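Chapter 2
Reading a Finished Surface

May
Boutros, Brallimcombe Technical Readers

A tabletop is inspected before it is cleaned, repaired or refinished. The inspection establishes three conditions: the state of the wood, the state of the film over it, and the presence of loose matter on top of both. Confusing them leads to unnecessary work. A fiber lifts off with a dry cloth; a scratch in the film does not; a crack in the wood usually calls for filling.

Grain is the reference for everything else. On a flat-cut face the growth rings appear as wavy bands and long ovals, and a natural streak follows their direction. A mark that crosses the bands is treated as foreign or as damage until tested. The usual test is a fingernail drawn over the mark at a right angle. If the nail catches, the defect has depth.

Light is the second consideration. A smooth finish reflects a window or lamp as a pale patch, and within that patch color cannot be judged. The grain there looks thinner and cooler than it is. The inspector moves to the other side of the table, or lowers the lamp to an angle of 25 degrees, and examines the same area again — small specks and shallow scratches often show only on the second pass.

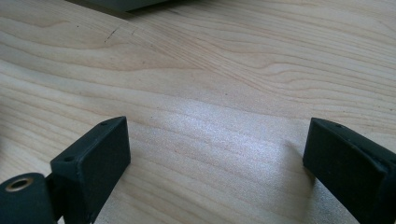
Marks are recorded before any cloth touches the surface. The Skanero sheet used in this book divides the top into 14 zones and allows one line of notes for each. Position is given first, then direction relative to the grain, then the result of the nail test. Items standing on the table stay in place during the first pass and are lifted, never slid, before the second.

Related sections
Dry and damp wiping
The Pekus scratch scale
Filling short cracks in pale woods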